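발표 메모: 동아리 시뮬레이션 과제 중간 보고

발표 시간은 6분. 인사는 짧게 하고 바로 과제 설명으로 들어간다.

우리 팀은 Valentin Le Goff, Zoila Ospina, 그리고 나(Ysaline Millet)이다. 지도는 Odette Aubert 선생님. 7월 교내 대회에 낼 과제이고 팀 안에서는 Cakix라고 부른다. 목표는 시뮬레이션 안에서 그리퍼가 대상에 접근하고 멈추는 위치를 안정시키는 것이다.

첫 번째 이야기는 장면 구성. 배경 벽, 대리석 블록, 검은 판만 넣고 시작했다고 말할 것. 질감은 Zoila가 맡았다. 조명은 왼쪽 위를 밝게 잡았고 오른쪽은 어둡게 두었다.
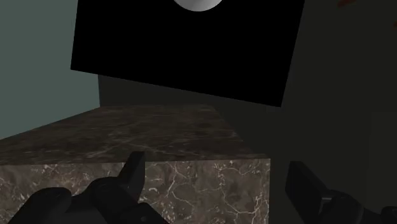 두 번째는 시행 결과. 전체 286회 중 152회가 허용 오차 안에 들어왔다. 실패는 대부분 손가락을 벌린 폭이 맞지 않을 때 나왔다. 표는 길게 읽지 말고 합계 줄만 짚는다. 오른쪽 손가락은 어두운 쪽에 있으면 윤곽 검출이 자주 흔들린다. 이 부분은 Valentin이 이어서 설명한다(1분).

세 번째는 남은 일. 조명 조건을 바꿔 60회를 더 돌린다. 접근 속도는 그대로 둔다. 컴퓨터실은 금요일 오후에만 쓸 수 있으니 순서를 미리 정해야 한다. 후배들에게 로그 파일 이름 규칙을 꼭 지켜 달라고 부탁할 것.

질문이 나올 만한 것: 실제 로봇으로는 언제 하는가. 답은 대회 이후, Lilliseck 실습실 일정이 확정되면.

분류: 동아리 활동 > 로봇·자동화

최근 글
Flastville 교류전 참가 신청 안내
그리퍼 제어 기초 스터디 자료
Coste 견학 후기
신입 부원 컴퓨터실 이용 수칙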